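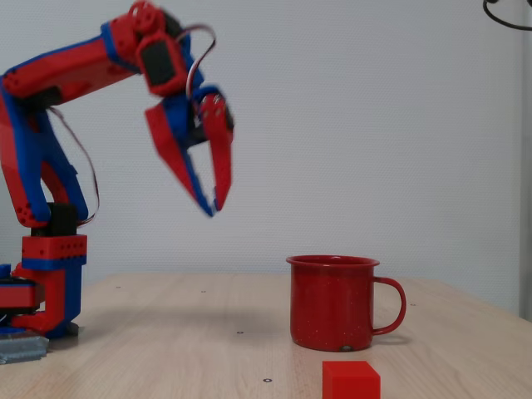
The small arm at the bench, gripper open, with the red mug and the red cube.

Hello from the software corner! Hermine asked me to write up what we've been doing with the perception code, so grab a coffee and I'll try to keep it short.

The big change since February is that Clastus, our planner, no longer waits for a finished picture of the table before it starts moving. It used to look once, pick a grasp and go, eyes shut the whole way down. Now it takes a fresh guess at where things are while the arm is traveling, and if the guess has moved by more than 7 millimeters it throws away the rest of the path and plans again. Bujar wrote the replanning part and I did the plumbing (badly at first – my message queue filled up and the arm was chasing positions 2 seconds old).

Color is still giving us grief. Our old segmenter leaned on it far too much, and a red mug plus a red cube plus a red arm is pretty much the worst thing you can hand it. It kept deciding that a finger was part of the cup. We now mask the arm out using the joint angles before anything else runs, and Dagim trained the new model with the hues shuffled at random, so it has to go by shape. I love this trick and wish we'd tried it last year!

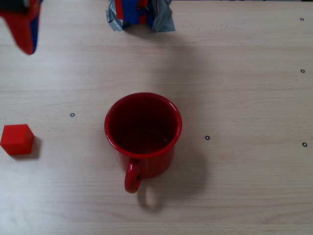
Looking down on the mug, handle toward us, with the cube over on the left.

The top view is where I've spent most of my week. From up there the handle is a skinny loop, and its shadow is a second skinny loop right next to it, so you can guess what the handle detector did. I added a check against the side view, and in replays of 133 logged runs the shadow mix-ups dropped to 6. Four of those I understand. The other two are a mystery, and Konrad has a theory about timestamps that I'm not ready to believe yet.

Next up is tidying the config files, which have grown into a real jungle, and then moving the replay tool into the main repo so you can all run it without asking me for the magic command. If you want to try the new planner before that, it's on the branch called zoega – ping me or Bujar first, the calibration step has changed and the old files won't load.

Liesl Ammann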